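Tokville Investment Club
Minutes of the August meeting

Start 7.30 pm. Geetha Kurian in the chair. Minutes taken by Verena Steiner. Two apologies received by email.

1. Minutes of the last meeting

Agreed, with one correction. Under item 4 the dividend from Bachmann was put down as received. It had been declared but not paid. The money has now come in and shows on the statement.

2. Matters arising

The broker has answered our letter about the dealing charge on the spring purchase. They accept that we were charged at the telephone rate for an order placed online and have refunded the difference. The refund went to the dealing account and will stay there.

The change of signatories form has been sent back to us again, this time because one signature ran outside the box. Verena has a fresh copy and it was signed by all those needed before the meeting closed.

3. Cash and subscriptions

Cash in the dealing account stands at £485 after the Bachmann dividend and the refund. All subscriptions for the month are in except two, both promised by the end of the week. The monthly subscription is £40 and has not changed for several years.

It was asked whether the subscription should go up. Dealing charges take a bigger share of a small order than of a large one, and at present we either buy in small lots or wait several months to build up cash. Those in favour said that waiting had cost us the lower price on Undano in the spring. Others said that the club was meant to be affordable and that anyone wanting to invest more could do so on their own account. No vote taken. To go on the agenda for the annual meeting.

4. Review of holdings

Bachmann. Half-year results were in line with what the company had said in its trading update. Margins slightly down, order book slightly up. The dividend was held. No one wished to sell. Hold.

Temutix. The shares have fallen since the last meeting, following the statement that the finance director is to leave. No reason was given for the departure and no successor has been named. Geetha had read the last two annual reports side by side and went through the main points. Debt has risen in both years. The amount owed by customers has gone up faster than sales, which may mean that customers are paying later or that sales are being booked sooner. The auditors have not raised it. She had looked for an explanation in the notes to the accounts and found only a sentence on the timing of contracts.
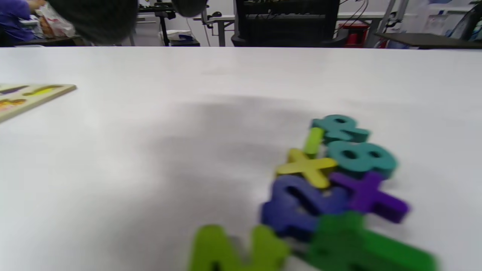 Verena Steiner was not persuaded that the debtors figure meant very much by itself. Temutix sells on long contracts, she pointed out, and one large invoice falling either side of the year end would be enough to move it. She would want to see the next set of figures before selling at what might well be the bottom.

There was a long discussion. The points made were:

The club's own rule, agreed when it was set up, is that a holding is reviewed for sale if it falls by a fifth from the purchase price. Temutix is not there yet but is close.

A finance director leaving with nobody lined up is a worse sign than one who leaves with notice and a named replacement.

We have held on before in the hope of a recovery and have regretted it. We have also sold before and watched the shares double.

If we sold, the cash would have to go somewhere, and at present there was only one name on the watch list that anybody was keen on.

A proposal to sell the whole holding was put to the vote and lost, 2 for and 6 against. A second proposal, to hold until the next results and to sell without further debate if the one-fifth limit is reached before then, was carried on a show of hands. Verena to set a price alert with the broker.

Undano. The price has recovered most of what it lost in early summer. The company has finished its share buyback and has not said whether there will be another. It was noted that earnings per share rose partly through the smaller number of shares, and that profit itself was almost flat. Geetha asked that in future the review sheet show both figures so that they can be compared. Hold. 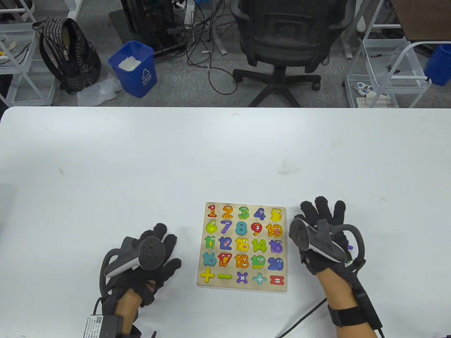

Index fund. The holding is now the largest in the portfolio by value. This was the intention when it was bought but it was felt that members should be reminded of it, as the unit value is now driven more by the fund than by the shares we pick. A chart comparing the unit value with the fund over the life of the club will be brought to the next meeting. It was accepted that the fund would probably come out ahead.

5. Watch list

A water company and a maker of packaging were taken off the list, no one having followed them up. A regional building firm was added. The insurer remains on the list as the favourite for the next purchase, subject to its results. There was some concern that the price had already moved ahead of them.

Agreed that no purchase be made this month.

6. Unit valuation

The valuation was circulated before the meeting and was accepted. One member is thinking of withdrawing part of their units to help with a house move, and asked how long it would take. Under the rules a month's notice in writing is needed, and payment is made at the next valuation after that. If there is not enough cash, shares have to be sold, and the dealing charge falls on the person withdrawing -- this is in the rules but had been forgotten by most of those present. Verena will send the rules round again.

7. Talk

Geetha gave a short talk on reading a cash flow statement, using the Bachmann accounts. Questions were mainly on the difference between depreciation and capital spending. It was asked that the next talk cover pension deficits, and she agreed to try.

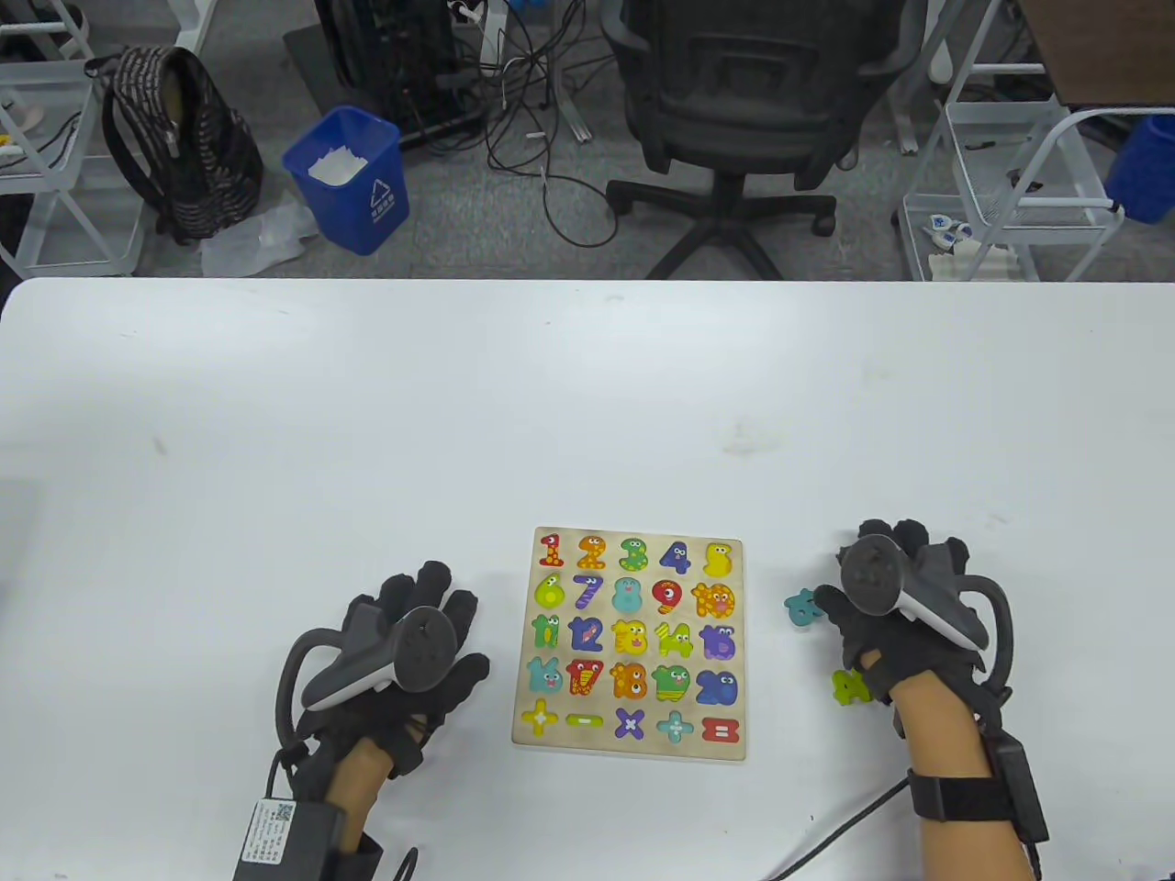 Hands either side of the number puzzle board.

8. Any other business

The tax certificates for members' shares of income are ready and can be collected from Verena. Anyone who wants theirs by post should let her know.

It was suggested that meetings begin at 7 pm through the winter. To be tried from the next meeting but one.

Closed 9.20 pm.

Actions

Verena: price alert on Temutix; post the signatories form; send round the rules.
Geetha: chart of unit value against the index fund; notes on pension deficits.
All: any new names for the watch list to Verena a week before the meeting, with the last annual report attached.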